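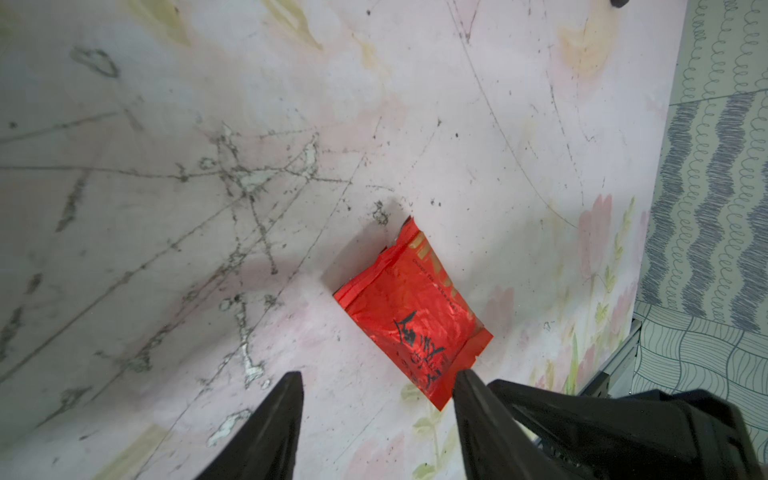 Pluvel schrieb:
Ich sehe es anders als die meisten in diesem Thread. Wer in der Mittagspause den Müll vom Snack einfach fallen lässt, der hört auch nicht auf, wenn ein Schild im Treppenhaus hängt. Bei uns im Haus hängen schon drei.

Prurnisico schrieb:
Hallo Pluvel, ein Schild allein hilft wenig, da gebe ich dir recht. Aber meine Frage war eigentlich eine andere. Ich wohne seit acht Jahren in Deutschland und ich möchte verstehen, wie man die Treppenreinigung richtig verteilt. Im Moment putzt jede Etage eine Woche, und im Dezember fällt es regelmäßig aus, weil alle verreist sind. Die Hausverwaltung hat jetzt eine Firma angeboten, für 1537 Euro im Jahr, auf alle Parteien umgelegt. Ist das ein normaler Preis?

Godetti schrieb:
Kommt darauf an, wie groß das Haus ist und wie oft sie kommen. Wir zahlen 1717 und da ist der Keller mit drin, aber nicht die Fenster. Lass dir das Leistungsverzeichnis geben!!

Pluvel schrieb:
Zu teuer, beides. Ein Besen kostet fast nichts.

Escobar schrieb:
@Pluvel und wer nimmt den Besen in die Hand? Bei uns hat die Kehrwoche zu mehr Streit geführt als der Parkplatz. Seit die Firma kommt, grüßen sich die Leute wieder. Was steht denn im Mietvertrag, Prurnisico? Wenn dort steht, dass die Mieter selber reinigen, kann der Vermieter das meines Wissens nicht so einfach ändern.

Prurnisico schrieb:
Danke für den Hinweis. Ich habe nachgeschaut: Im Vertrag steht nur "Reinigung gemäß Hausordnung", und die Hausordnung habe ich nie bekommen. Ich habe heute Vormittag bei der Verwaltung angerufen - sie wollen mir eine Kopie schicken. Das Leistungsverzeichnis habe ich auch verlangt. Für Snackverpackungen und Zigaretten vor der Haustür wäre die Firma übrigens nicht zuständig, das hat man mir am Telefon schon gesagt.

Godetti schrieb:
Dann nachverhandeln. Eingang außen gehört für mich dazu.

Pluvel schrieb:
Ich bleibe bei meiner Meinung. Man bezahlt dafür, dass andere sich nicht benehmen.

Prurnisico schrieb:
Das verstehe ich, Pluvel, nur wohnt im dritten Stock eine ältere Dame, für die das Wischen zu schwer geworden ist. Für sie wäre die Firma eine Erleichterung. Ich melde mich wieder, wenn ich die Hausordnung gelesen habe.

Escobar schrieb:
Mach das. Und frag gleich, wer den Winterdienst macht, das ist oft ein eigener Vertrag.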